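Buying two arms on a small budget: a talk with Mwende Mushi

When Mwende Mushi was given the task to buy robot arms for the training workshop at Sukano, she had already a spreadsheet with 15 rows. Most of the rows, she tells me, were not robots at all. They were cables, spare fingers, screws, trays, power supplies and the hours of people who would have to put everything together.

"The arm is the line that everybody looks at," she says. "My manager opened the file and went directly to the arm. I asked him to please read also the lines under it, as there was more money in them than he thought."

We met in her office on 6th June, shortly after the workshop had closed its first year of accounts with the new equipment. Mushi is responsible for purchasing and planning, and she came to automation from a different side. Before Sukano she bought packaging for a tea company. She says this helped her more than one would expect, for she was used to asking suppliers what happens when a part breaks.

Three suppliers were in the final list. Nollance offered a single larger arm with a service contract. Lindqvist offered two small arms with a common controller, but the delivery time was long. Sokex offered two small arms as a kit, with a lower price and much less help. She chose Sokex, and she does not hide that the decision was difficult.

"With Nollance I would sleep better, this is true. But one big arm means one person works and the others stand and look. For a training place I could not defend it. So we took the kit, and I put a part of the difference into spare parts before somebody could take it away from me."

The spare parts are still a sensitive subject. She had planned for 12 spare motors and received approval for ten. She accepted this, but she wrote the missing two into the next budget on the same afternoon, with the old quotation attached.

The work space was planned as a separate purchase. The arms sit side by side on one aluminium rail, in front of a floor with a marble look and three patterned walls. Mushi insisted on the rail from the beginning. She wanted that an arm could be unbolted from its plate and replaced without measuring the whole table again. The walls and the floor covering were, in her words, "the cheapest lines in the file and the ones with the most discussion". The trainers wanted surfaces with a strong pattern, and she wanted surfaces that could be ordered again in the same design.

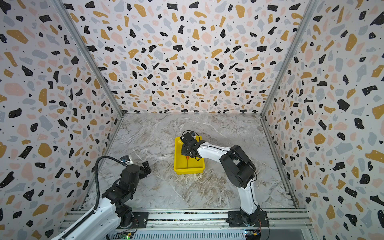 What should a small organisation buy first, if it cannot buy everything in one year?

Buy one complete station, with its spare parts and its power supply, and use it for some months before ordering a second one. Two half-finished stations cost almost the same as one finished station, and no person can train on them.

Mushi has learned this from her own first draft, which had two stations in it and no money for mounting. A colleague from the workshop sent it back with a single comment: "Where do we screw it on?" She kept this comment in the file, and it has now its own row.

I ask her about the hours of work. In her opinion this is the place where most plans are too optimistic. The supplier wrote that the kit could be assembled quickly. Her team needed roughly 15 working days until both arms were ready for a group, including the cable routing, which was done two times. She had budgeted less, and the rest was taken from the money for travel in May.

"I was not angry with Sokex about it," she says. "They did not lie, they only counted with people who have built it before. Now I multiply each such number by 2 and nobody has complained that I finish early."

She is more strict about small objects. Trays and the pieces for practice are bought in ordinary shops, and at the beginning each trainer did it alone and brought the receipts later. Today there is one order per quarter. Each tray must exist in the same colour and size for at least a year, and if the shop cannot promise it, she buys a few more and stores them.

For the next period she is preparing a comparison again. Lindqvist has shortened its delivery time, and Nollance has asked for a new meeting. She will invite both. The present arms stay in any case, she says, because the training material is written for them and to rewrite it would cost more than a new gripper.

Before I leave, she shows me the current version of the spreadsheet. The row for the arms has moved down to the middle. The first row is now insurance.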